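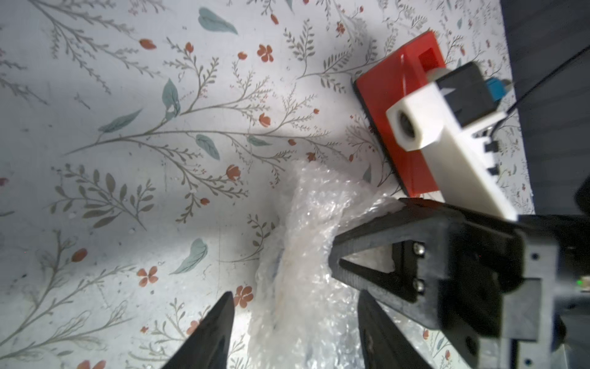

Tie-in fiction occupies an unusual position among the books reviewed on this site. It is written to a schedule set by another medium, it is read chiefly by people who already know how the larger story ends, and it is seldom judged on the same terms as other novels. The present review concerns The Lamps of Ferkmont, a short novel attached to the Treltia series of science fiction films, and it attempts to judge the book both as a companion to those films and as a novel in its own right.

Readers who have not seen the films will need a small amount of background. Treltia is a cold planet whose settlements depend on a chain of signal stations. In the second film, one of those stations, Ferkmont, is found dark and abandoned. The main characters spend one night there, remark that the crew must have left in a hurry, and continue on their way. The matter is never raised again. The novel sets out to explain what happened at the station during the winter before that night.

The story is told by the station's junior clerk, who is never given a name and is addressed by the others simply as "Records." The clerk keeps the log, orders supplies, and is responsible for the lamps of the title, which must be lit by hand whenever the power fails. The power fails often. A supply ship called the Evero is expected at the opening of the book, and its continued absence is the main source of tension for the first half.

This first half is very good. The author has clearly considered what daily life at such a place would involve, and the chapters on rationing, shift changes, and the repair of the water line are the strongest in the book. There is a long argument over whether the spare heater should go in the sleeping quarters or the signal room, and it reveals more about the crew than any of the speeches that come later. The writing is plain and well controlled. A reader with no interest in the films could follow these chapters without difficulty and would, in this reviewer's opinion, enjoy them.

The station commander, Cârstea, is the one figure in the novel who also appears on screen, where the character has a single conversation and is then forgotten. The book gives Cârstea a great deal more to do. We learn of an earlier posting that ended badly, of a habit of rewriting orders before passing them on, and of a serious disagreement with the fleet over the number of people needed to run the station safely. All of this is useful and well judged. It makes the short film appearance more interesting on a second viewing, and that is surely one of the things a book of this kind ought to do.

The difficulties begin in chapter 7. At this point the Evero arrives, carrying several passengers whom viewers will recognize at once, and the novel changes its manner. Up to this chapter, events have followed from the decisions of the crew. Afterward, they follow from the requirements of the next film. The clerk, who has been an observant and sometimes stubborn narrator, is sent from room to room in order to overhear conversations. The question of the heater is dropped. Two members of the crew who had been developed with some care are given no further dialogue.

It is possible to have some sympathy with the author here. A tie-in novel must leave the established characters exactly as it found them, and it cannot allow them to learn anything they do not know on screen. The usual solution is to keep them at a distance, and the early chapters suggest that this was the original plan. Bringing them on board the station creates a problem that the book never solves. They may not change, they may not be hurt, and they may not discover the secret of Ferkmont, and so they spend four chapters making remarks that resemble their remarks in the films.

The ending deserves separate comment. Without giving away its details, it may be said that the explanation for the empty station is reasonable and agrees with what is shown on screen. The final log entry is moving. It is also very brief. The evacuation itself, toward which the entire book has been building, takes place between chapters and is reported afterward in a few paragraphs. The book has 11 chapters, and a twelfth would have been welcome.

A word should be said about the intended audience. The publisher has placed the novel in its line for younger readers, and the type is large and the chapters short. The content does not entirely match. There is little violence, but the first half moves slowly, and much of its interest lies in the workings of authority among tired adults. A patient reader of twelve or so may find it absorbing. One who comes to it expecting space battles will find a single one, near the end, seen through a window.

The physical edition is handsome. The jacket is designed to sit beside the earlier books in the line, and the endpapers carry a floor plan of the station, to which this reviewer referred frequently. The plan does not agree with the text in every respect. The signal room is described as being above the sleeping quarters and is drawn beside them. The excerpt from a forthcoming title printed at the back takes up enough pages to make the novel seem longer than it is, and readers should be aware of this before they conclude that a good deal of the story still remains.

The audio edition was sampled but not heard in full. The reading is clear, and the clerk's dry manner is well conveyed. The addition of background sound from the films, particularly the wind, was found distracting in the quieter passages. Listeners who are accustomed to the practice may not object.

With respect to its place in the wider story, the novel may be read at any point after the second film. It should not be read before it. Several scenes depend on the reader knowing what will be found in the signal room, and the prologue assumes a knowledge of the fleet and its officers that is not supplied anywhere else in the text.

The Lamps of Ferkmont is recommended with reservations. Those who follow the series closely will want it for Cârstea alone. Those who do not may wish to borrow a copy from a library and read as far as the arrival of the ship. A further novel set on Treltia has been announced for August, by a different author, and a review will appear on this site once a copy has been obtained. Comments on the present review remain open, and readers are asked to mark clearly any discussion of the final chapter.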